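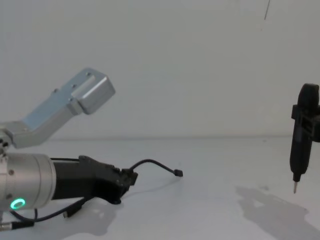
June, notebook, wallet service, morning. Today I continued with the fee problem in Harum, our small program that sends test coins between our own wallets. Yesterday Korkor left 191 payments in the queue and the node refused all of them with the same message, "fee too low". I read the code again and found that we calculate the fee from the size before signing, so each payment comes out smaller than it really is. I drew the queue on paper, with the sender on the left and the node at the right end. Josée understood the drawing quickly, Helge did not.

I changed the calculation and started again with 100 payments. 98 went through, 2 stayed waiting. Both of them spend a change output from an older payment that is still not confirmed -- I think this is a different error, and I will not mix it with the first one.

Also to note: the price feed from Dovetti still gives the bitcoin price as text with a comma in it. Above 1000 our parser reads only the part before the comma. Orla wrote to them.

To do:
Check the two waiting payments after lunch.
Ask Keegan for the old signing keys of the test wallet.
Write a test for the comma.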